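15/04/2024
Steinarsdóttir lab, bench notes, Wisow kit on trial

Trial loan of the Wisow two-arm bench kit, via Skedness. Day one of 10. Want a yes or no from us before the loan runs out, so notes go in here as I get them and someone can tidy up after. Set up took all morning. Block task up first, same as their demo sheet: build inside the marked rectangle, start from loose blocks, reset by hand. 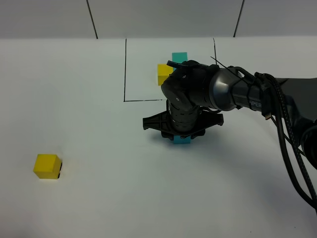
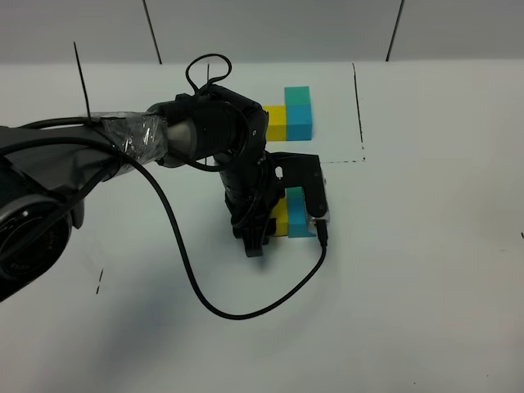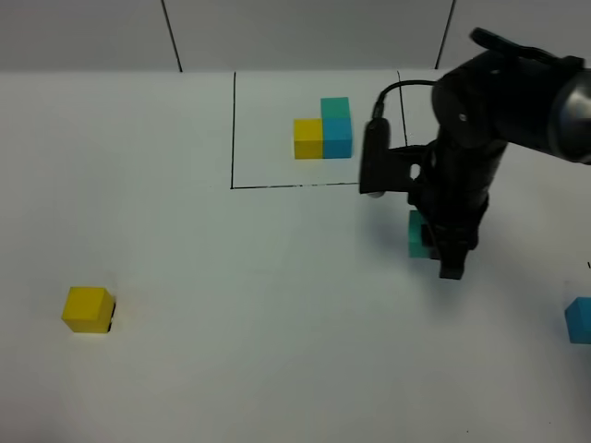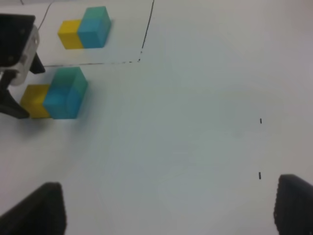
White bench, coloured blocks, texta lines.

Do we have to buy the arms from Wisow to use the software?

The licence covers any arm on their supported list, and ours is on it. What Wisow sells is the controller box, the recording software, the camera mounts and a support plan. Skedness will try to sell you arms as well. Ignore that page of the quote.

The quote, so it's written down somewhere other than my inbox:

Base kit (controller, mounts, cable set, one seat of software): $3000
Support plan, per year: $900
Extra seats: "on application", meaning ring them
Freight: not listed, asked, no reply yet
Blocks and bench surface: ours to supply. The demo sheet suggests foam or wood, any matt colour. We had the foam.

Prices are ex GST I think. The PDF doesn't say. Check.

Unpacking
Everything in one crate plus a tube. Controller is smaller than the brochure makes it look, good, fits on the shelf under the bench with the fan side facing out. Power lead is too short to reach the board by the window so it's on an extension for now. Not keeping it like that. Cable set is labelled at one end only. Labelled the other ends myself with tape, same letters, please leave the tape on.

Mounts come with the wrong length screws for our flange. Right thread, too long, they bottom out before the plate is tight. Found shorter ones in the drawer. Wrote to Skedness, they said "known issue with the early batch". Would have been nice to have that in the box on a bit of paper.

Install
Installer wants a clean machine. It got the old vision PC, wiped. First go died at the licence step with an error that was just a number. Second go fine, same settings, no idea. Firmware check found both arms straight off which I did not expect.

The manual is in two halves. Part A is proper, someone wrote it with care, diagrams and everything. Part B (dual arm) reads like it was put through a translator and never looked at again. "Please to respect the colour of the lamp" - it means don't touch the arm while the lamp's amber. Lærke rewrote that page and stuck it to the side of the shelf.

Calibration
Camera to base calibration is a guided thing, you follow prompts and move the arm to poses it picks. Some of the poses are silly. One wanted the elbow through where the cable loop hangs. There's a skip button, use it, it picks another one. Do NOT hit cancel, cancel throws out the whole run and you start from scratch. I did that. Lærke did it as well after lunch so it's not only me.

When it finishes you get a green tick and no number. I want a number. Dug through the logs folder and there is a residual in there, in a text file, so they have it and just don't show it. Put on the list for the vendor call.

Cables
This is my main gripe with the hardware. Supplied leads are stiff and a bit too long for a bench our size. They droop, they get into camera view and they lie across the work surface if you let them. Cable ties help. The clips in the box don't grip, they slide down the arm as soon as the wrist rolls. Lærke Grímsdóttir reckons spiral wrap and a proper strain relief at the elbow, which is an arvo's work if we keep the kit and not worth it if we don't. Asked Skedness if Wisow does a shorter set. They do. It's not on the price list.

Driving it
Both arms driven from the handsets. Takes a bit to get your hands round it. The lag is small and it's steady, and steady matters more to me. Gripper closes progressively with the trigger so you can hold a soft block without squashing it. Nicer than what we had on the Ukmont setup, where the jaws were open or shut and that was your lot.

Reach limits are set per arm in software and there's a shared zone in the middle. Inside the shared zone it slows both arms down when they come near each other. Works, but the slowdown is abrupt and it makes you over correct. There's a slider for how early it kicks in. Moved it out from the default and it was better, still not lovely. Don't move it in. The stop button on the handset stops both arms, the one on the controller box also kills power to the grippers. Different behaviour!! Learn which is which before you drive. A held block will drop with the second one.

Two people driving one arm each is harder than one person driving both. We tried both ways. You end up talking the whole time. "Mine, mine, yours." Probably gets better with practise.

Recording
One button to start, one to stop, one to bin the take. Bin button should be further from the stop button. Takes get saved with all the camera streams lined up on the one clock, which is the thing we've never got right on our own and the real reason to pay anyone for this. Scrubbing through a take is quick. You can tag a take while it's still open. Tags are free text so we need to agree on spelling or the search is useless. Suggest lower case, no spaces, Canadian and British visitors please note it's "colour" in the tags.

Export is to their own format or to the open one. Open one is slower and drops the tags. That is not in the brochure. Asked, answer was "on the roadmap". I've heard about roadmaps before. If tags don't export I want a side file with take name and tag, a CSV would do, any grad student could write the importer.

Disk use is heavy. Didn't measure it today, will leave a counter on tomorrow.

Block task itself
Corner marks and box drawn straight on the bench top, ruler for the long sides, freehand for the last bit when the ruler got borrowed. Good enough. The software doesn't read the lines, they're for whoever is resetting. Texta does rub off under the heel of your hand so go over it when it gets patchy, and use the thin one, the fat one confuses people about which edge counts.

Demo sheet has eight layouts. We only got into the early ones. The stacking ones are noticeably harder to drive than the side by side ones, you lose sight of the far edge of the block behind the fingers and have to go by the wrist view. Wrist view is wide and a bit soft. Focus ring on the lens is glued. Asked about that too.

Compared with the Ukmont
For anyone who wasn't here for that one. Ukmont was cheaper up front and the hardware was, if anything, better made. Cables were the right length! But no shared clock, no zone slowdown and the support was a web form. We ended up writing the sync ourselves and it was never quite right and then the person who wrote it left. I don't want to do that again. On the other hand the $900 a year for support here is forever, and if we stop paying it the software keeps running but no updates. Got that confirmed in an email, saved it in the shared folder under skedness.

Things I like
Clock sync. Progressive grip. Part A of the manual. Support person picked up the phone and knew the product.

Things I don't
Cables. Part B. No calibration number. Tags lost on export. Extra seats priced by phone. The fan on the controller is loud, you notice it when it's switched off.

For the vendor call
- short cable set, price, and can they swap it in before we pay
- right length screws
- residual shown on screen, or at least documented where the file is
- tags in the open export, with a date this time
- what an extra seat costs, in writing
- freight
- can the wrist lens be had unglued
- is the loan period from delivery or from activation (we lost a bit of time to the crate sitting in receiving)

Lærke wants to add: left handed handset. She's been driving with it the wrong way round all day and says it's fine but I saw her face.

Leaving it tonight
Arms parked with the park button, not by hand. Controller off at the wall. Blocks in the tub. Handsets on charge, the charger light is red for full and green for charging, yes really, checked it in Part A. Cover over the bench please, there's dust coming down from the ceiling job next door.

Tomorrow: disk counter, stacking layouts, try the slowdown slider at a few settings and write down what they were this time. If Skedness rings and I'm not in, get the freight price off them before they start talking about arms.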